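Call for Participants: Household Table-Clearing Study
Clirkberg Center for Home Activity Research
Reference number 1496

The Clirkberg Center for Home Activity Research invites adults living in the Belleck and Prerkgate areas to take part in a study of everyday tidying. The study looks at how people sort, stack and put away small household items on a table that is also used for other things. No special skill or prior experience is required.

What participation involves

Participants will attend two sessions at our Annamalai Street rooms. Each session lasts about 2 hours, including breaks. During a session, participants will be asked to complete a series of short table-clearing tasks at their own pace. Typical tasks include gathering cups of different colors, setting them upright, nesting those that fit together, and moving them to one side of the table. Other items normally kept on the table, such as a fan or jars, remain in place and should be worked around.

Tables are covered with ordinary household tablecloths, and the arrangement of items is changed between tasks. Participants may stand or sit. There is no right or wrong order in which to work, and speed is not assessed.
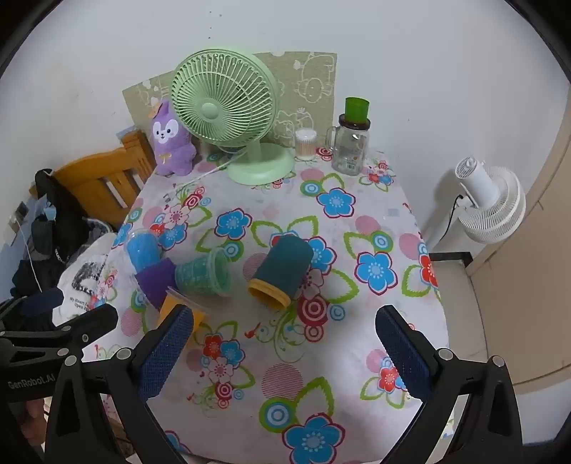
Cups on a flowered tablecloth, with a desk fan and plush toy at the back of the table.

After the final task of each session, participants will complete a brief questionnaire about their habits at home, including where cups and small containers are usually stored and how often the main table is cleared.

Who may apply

Applicants must be 18 years of age or older and able to attend both sessions. They should be comfortable reaching across a standard dining table and handling lightweight cups with either hand. Left-handed applicants are especially encouraged to apply. Persons who took part in the February pilot are not eligible for this round.

There are 11 places remaining. Places will be offered in the order in which complete applications are received, subject to eligibility.

Compensation and privacy

Participants will receive a gift card at the end of each session attended. Local bus fare will be reimbursed on presentation of a receipt. Participation is voluntary, and participants may withdraw at any time without giving a reason. Questionnaire responses are stored under a code number and are not shared outside the Center.

How to apply

Application forms are available at the Center's front desk or may be requested by mail. Completed forms must be received by 25 Jul 2020 and should quote the reference number given at the top of this notice. Applicants will be notified in writing of the outcome.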